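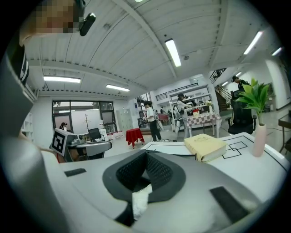
Catrin Price asked whether the rear fire exit could be inspected before the May opening. It has been included.

1. Rear exit, Feraslow Building
Clear width: 1,100 mm. Satisfactory.
Comment: door closer stiff; adjust.

2. Extinguishers
Two checked, both in date. Tag 494 is illegible and must be replaced.
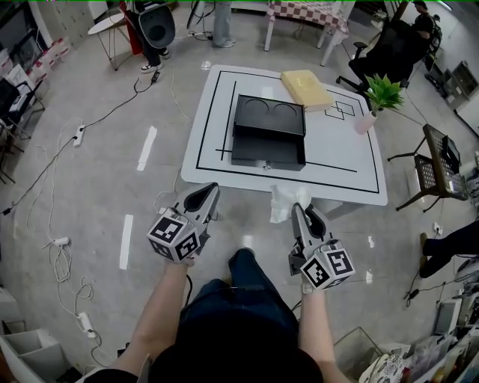
3. Emergency lighting
One fitting failed on test. Referred to Darwish for repair.

4. Assembly point
Sign faded. Reorder.

Inspected by: Trefor Wynne
Countersigned: Rowena Estrella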